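4. 작업 재배치와 원격 확인 업무

4.1 대상 작업장과 도입 경과

조사 대상은 급식 위탁업체 Trunduritz가 운영하는 Ulside 조리동이다. 이 조리동에서는 식기 회수, 상판 정리, 기기 문 개폐와 같은 보조 작업에 Fakhoury 이동형 매니퓰레이터를 배치하였다. 도입 이전에 해당 작업은 조리 보조원이 조리 업무 사이의 유휴 시간에 나누어 수행하였으며, 별도의 직무로 기록되지 않았다. 따라서 도입 전후의 작업량을 직접 비교할 수 있는 자료는 제한적이고, 본 절의 분석은 근무표, 개입 기록, 면담 자료를 함께 사용하였다.

면담에는 조리 보조원과 조장을 합하여 22명이 참여하였다. 면담은 1월에 시작하였고, 개입 기록의 수집은 2021년 2월 6일에 종료하였다. 분석에 포함된 개입 기록은 2000건이며, 각 기록에는 호출 시각, 로봇의 직전 동작, 작업자가 선택한 조치가 포함된다. 조장이 교대 종료 후에 일괄 입력한 기록은 호출 시각을 신뢰할 수 없어 제외하였다.

4.2 확인 업무의 구성

로봇이 파지 대상이나 접근 경로를 확정하지 못하면 제어기는 동작을 멈추고 손목 시점의 영상을 확인 단말로 전송한다. 작업자는 영상을 보고 진행, 재접근, 수동 처리 중 하나를 선택한다. 확인 업무를 맡기 전에 작업자는 시뮬레이터 Zurnow에서 생성한 영상으로 판정 연습을 한다. 그림 1은 시뮬레이션 공간의 손목 시점 영상으로, 그리퍼의 두 손가락이 벌어져 있고 그 사이에 물체가 없다. 상판 너머의 녹색 물체는 일부가 그리퍼에 가려져 있다. 이와 같은 부분 가림은 면담에서 판정이 어려운 조건으로 반복하여 언급되었다. 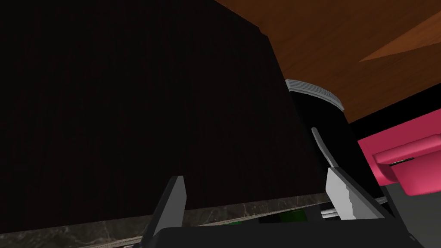
판정의 어려움은 영상의 해상도보다 시점의 성격과 관련된다. 조리 보조원은 작업대 앞에 서서 내려다보는 시점에 익숙하며, 물체의 위치를 작업대 모서리나 기기와의 거리로 기억한다. 손목 시점에서는 이 기준이 기울어지거나 화면 밖으로 벗어난다. 참여자들은 초기에 화면만으로 결정을 내리지 못하고 로봇이 있는 위치까지 이동하여 직접 확인하였다고 응답하였다. 이 이동은 시스템 기록에 남지 않으며, 기록상으로는 판정 시간이 긴 개입으로만 나타난다.

개입 기록 2000건 가운데 1000건은 재접근으로 처리되었다. 재접근은 작업자의 추가 조작을 요구하지 않으므로 설계 단계에서는 비용이 가장 낮은 선택지로 간주되었다. 그러나 재접근 후 동일한 위치에서 다시 호출이 발생하면 작업자는 진행 중이던 조리 업무를 두 차례 중단하게 된다. 면담에서 일부 보조원은 이를 피하기 위하여 첫 호출에서 곧바로 수동 처리를 선택한다고 설명하였다. 이 경우 자동화율은 하락하지만 조리 업무의 중단 횟수는 줄어든다.

4.3 직무 경계의 변화

확인 업무는 도입 초기에 모든 보조원에게 균등하게 배정되었다. 이후 호출이 배식 직전 시간대에 집중되면서 조장은 근무표를 조정하여 7명에게 확인 업무를 전담하게 하였다. 전담자는 해당 시간대에 화구 작업에서 제외되며, 단말이 설치된 통로 쪽 작업대에서 재료 소분을 병행한다. 전담 배정 이후 나머지 보조원의 작업 중단은 감소한 것으로 보고되었으나, 전담자의 조리 숙련 기회도 함께 줄었다.

숙련 기회의 감소는 임금 체계와 연결된다. Trunduritz의 직무 등급은 화구 작업 시간을 승급 요건에 포함하며, 확인 업무 시간은 보조 시간으로 산입한다. 전담자 가운데 다수는 확인 업무 자체에 대한 부담보다 등급 산정 방식에 대한 불만을 먼저 언급하였다. 반면 장시간 기립 작업이 어려운 보조원은 전담 배정을 선호하였다. 동일한 업무 배정이 작업자의 신체 조건과 경력 단계에 따라 다르게 평가된 것이다.

물품 배치에 관한 관행도 변하였다. 보조원들은 그리퍼가 접근하는 상판 가장자리에 작은 용기를 겹쳐 두지 않게 되었고, 기기 손잡이 앞의 공간을 비워 두었다. 이러한 정리는 작업 지침에 명시되지 않았으며 호출을 줄이려는 과정에서 교대조별로 형성되었다. 배치 기준이 서로 다른 조 사이에서는 인계 직후 물품을 다시 옮기는 작업이 발생하였다. 이 작업 역시 근무표와 개입 기록 어느 쪽에도 반영되지 않았다.

이상의 자료는 단일 조리동에서 수집되었으며, 배식 시간대와 인력 구성이 다른 작업장에 그대로 적용하기 어렵다. 또한 판정 시간에는 작업자의 이동 시간과 화면 확인 시간이 분리되지 않은 채 포함되어 있다. 두 시간을 구분하기 위한 단말 기록 항목은 5절에서 제시한다.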